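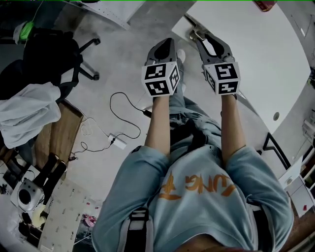
2 min read

Clearing out the recipe box

2024-08-13

My aunt left me her recipe box in April. It is a gray metal card file, the kind offices used to have, and it holds 391 cards. I know the number because I typed up every one of them, a few each night after dinner.

Most are in her handwriting. 34 are in someone else's, and it took me a while to work out whose. The name Aldo Pellegrini is signed on the back of one, a card for braised fennel, and the same slanted capitals run through the rest. My mother remembers him as a neighbor from the years they lived in Skendville. He cooked, my aunt baked, and they traded cards over the fence.

His cards are hard to follow. He wrote "oven as for bread" and left it there. My aunt penciled temperatures next to some of them later on. She also crossed out the anchovies on every card that had them.

The baking cards are better. I have made the rye loaf four times now. The first two were dense in the middle because I used the flour I had in the house, a fine white one. The card says coarse rye, 900 grams for two loaves, and it means it. I halve it and bake one. It keeps for five days in a paper bag and makes good toast after that.

Some cards I will never use. There are nine for gelatin salads. There is one for a boiled icing that needs a candy thermometer and, going by the stains, went badly at least once. I typed those up too.

A few notes if you are doing the same job with a box of your own. Type the card as written, mistakes included, and put your own changes on a separate line. Keep the order the cards were in until you are finished. I sorted the first 113 by type of dish and then found that she had filed them by who gave them to her. I had to put them back from memory and I doubt I got it right.

My cousin in Hovden wants the originals, so the box goes to her next month. I'm keeping the fennel card.

Filed under: Kitchen, Family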